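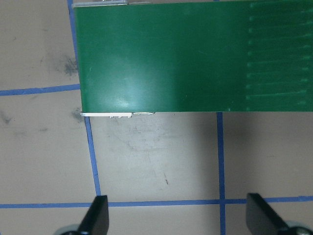

## Rillora conveyor set: frequently asked questions

Maintained by Nadja Baumgartner. Questions not covered here go to the Asden bench list.

### What is in the set?

The set holds 1563 accepted episodes of two-arm work around a belt conveyor. Each episode contains joint positions, gripper commands, a one-line task instruction, and video from fixed and wrist-mounted cameras. Rejected episodes are stored in a separate folder and are not part of the default download.

### Which way round are "left" and "right"?

The names belong to the robot. Seen from the fixed camera on the work side of the table, the arm named right has its base on the left of the picture, and the arm named left has its base on the right. The wrist streams use the same names. Early users swapped the two more often than they made any other mistake, so check this before training.

### What is the blue tape for?

It divides the tabletop into squares. Start positions are written in the episode sheet as a row and a column. The tape was laid by hand and should be treated as a guide to placement. For measurements in millimetres, use the calibration file.

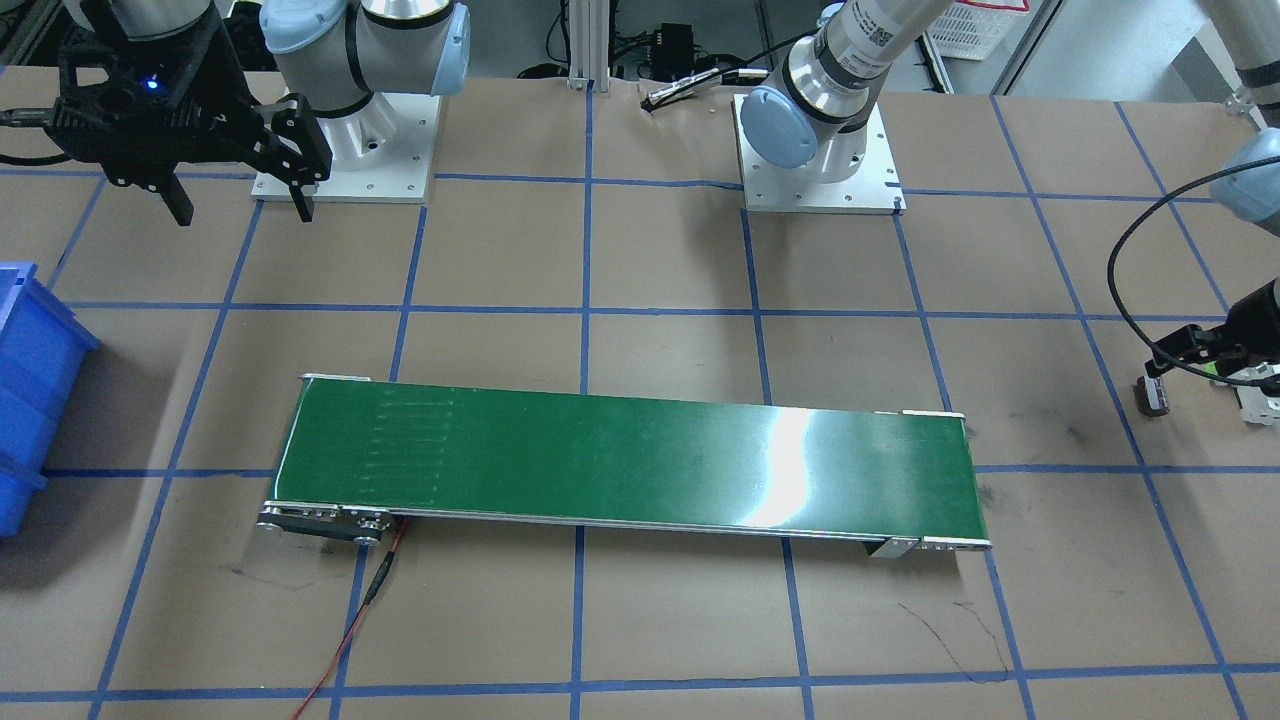

**How long is an episode?**

The median is 23 seconds. Recording stops when the operator presses the end key, or at the time limit set in the task file.

**Are failed attempts kept?**

Yes, if the operator recovered without outside help. A dropped object that is picked up again counts as a recovery and carries the flag `recovered`. An episode in which a person reached on to the table is rejected.

**Can I train on the wrist cameras alone?**

You can, but expect weaker results on hand-overs between the arms. In the Frei baseline we use one fixed view and both wrist views. Glare on the green belt changes with the viewing angle, and we have not corrected for it.

### Does every frame show an object on the belt?

No. Frames with a clear belt are left in, and the loader does not skip them. Set `trim_idle` to remove long stretches without arm movement.
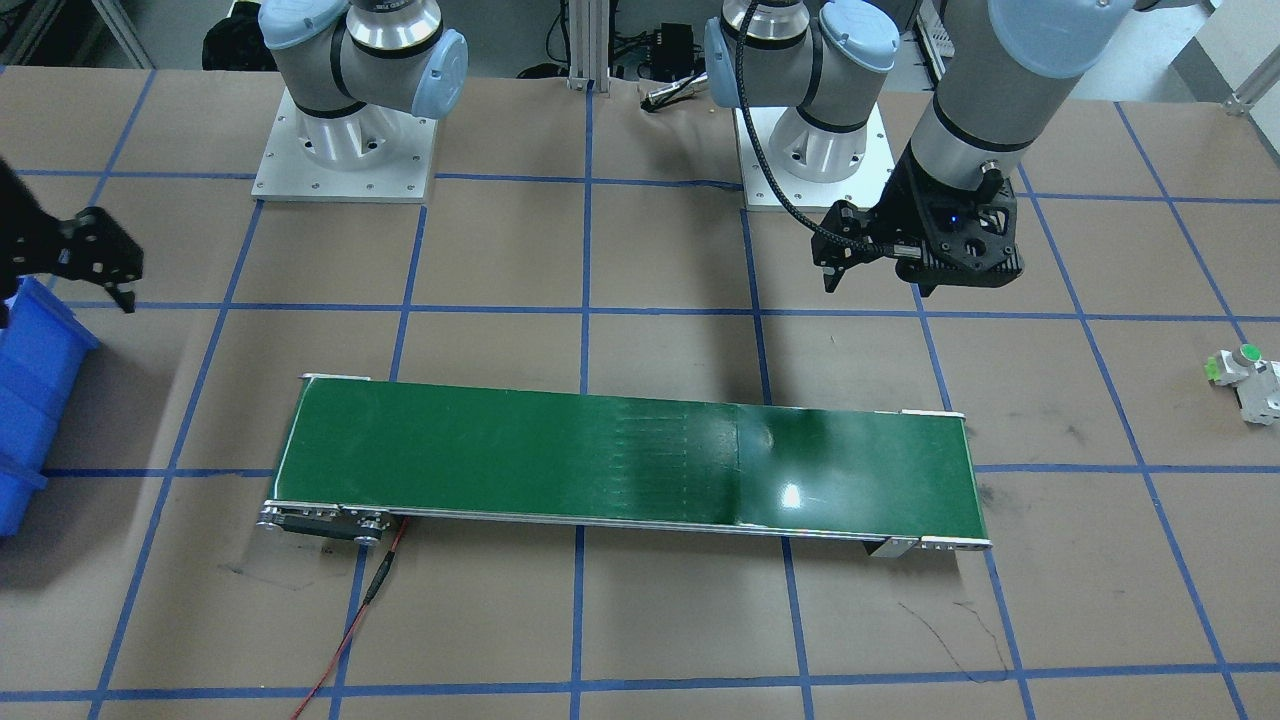

*Fixed view: both arms, tape grid and clear belt.*

### How many episodes do I need for a new task?

We ask for 400 before a first training run. The Mendodia loader caps a single task at 2000; anything above that must be split into two task files.

### How do I report a bad label?

Send the episode number, the camera name and the frame index. Corrections are merged in July.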